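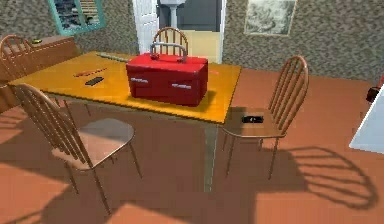

Progress report no. 2 to the Prieto fund
Project: Rules of good practice for home robots tested in simulation
Prepared by: Oskari Salminen, Tomura
March 8, 2025

Since the last report we finished the first full draft of the rules and sent it to our partners in Zarorby for reading. The draft has 40 rules. Most of them say what must be written down before a test in a simulated home may be counted as safety evidence.

We completed 800 of the planned runs in the dining area and 600 in the room with the loft bed. Together with the older runs from September, the record now holds 2,265 runs. Every run is stored with its settings, also those which were stopped early.

Three points of the draft caused discussion.

Rule 7, small objects. The tester must list each loose thing on a table before the run starts, also thin things such as a pen. In the old practice only the main object was listed, and the damage to other things was not reported.

Rule 12, chairs. Chairs may not be removed to make the path easier. If a chair is moved between runs, this counts as a new layout and gets a new number.

Rule 19, furniture with open parts.

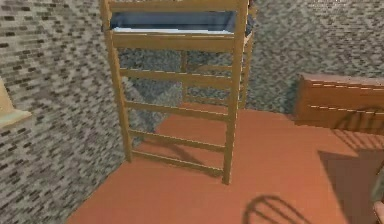
Rungs and rails leave gaps where an arm can enter and not come out the same way. We ask that the stopping distance be measured to the nearest bar and also to the mattress edge. Zarorby thinks one measure is enough. We keep both in the draft until the next meeting.

One delay must be reported. The license for the Sunier software was renewed later than planned, and the night runs could not be made in that time. The budget is not changed by this.

In the next period we will answer the comments from Zarorby, repeat the runs under Rule 12 with the new layout numbers, and prepare a short guide for testers. We ask the fund to confirm if the guide should be delivered together with the final rules or before them.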